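About Urovby

Hi, I'm Rocío Lozano, and I run Urovby, a small site about celebrity crime and the court cases that come after it. Stolen jewelry, fake managers, forged autographs, the stalker hearings that get one paragraph in the big papers and then vanish. I used to write gossip items for a magazine called Bonura, and I kept getting hooked on the boring bits (bail terms! insurance filings!) that my editor kept cutting.

So in February I started posting them myself. The first piece got 30 readers, and I'm pretty sure 2 of them were my parents. The newsletter now goes out to 932 people, and I still get a little nervous every time I hit send.
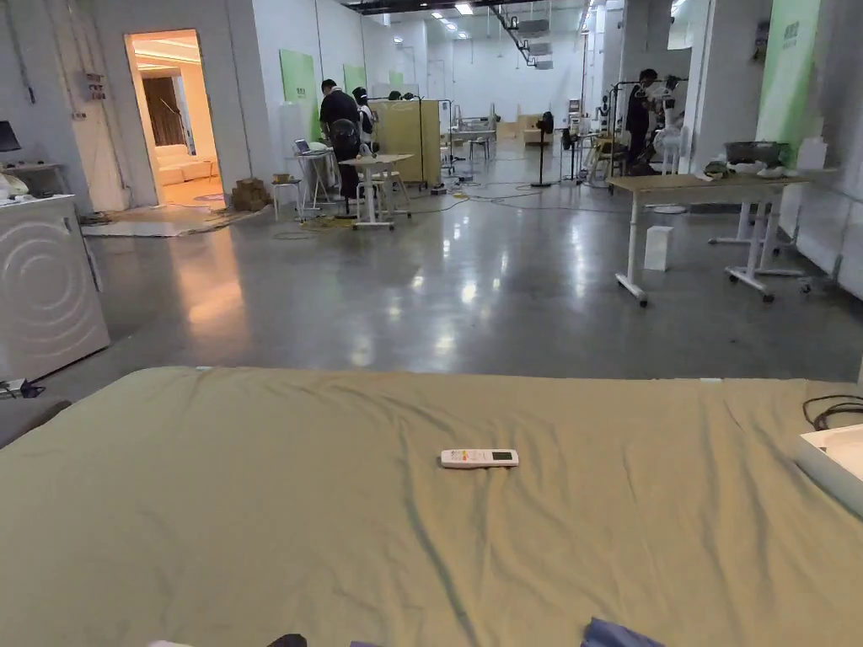

Odair Meireles joined me a few months in. He reads the filings in Portuguese and French, fixes my commas, and talks me out of headlines I'd regret. We publish six stories a month, sometimes fewer if a hearing gets pushed back.

A few house rules. We don't print home addresses, we don't write about anyone's kids, and an arrest is only an arrest until a court says more. If we get something wrong, the fix goes at the top of the story with the date on it.

Got a tip, or a correction? Use the contact form. I read everything, though I'm slow during trials.

Page last updated Dec 13, 2025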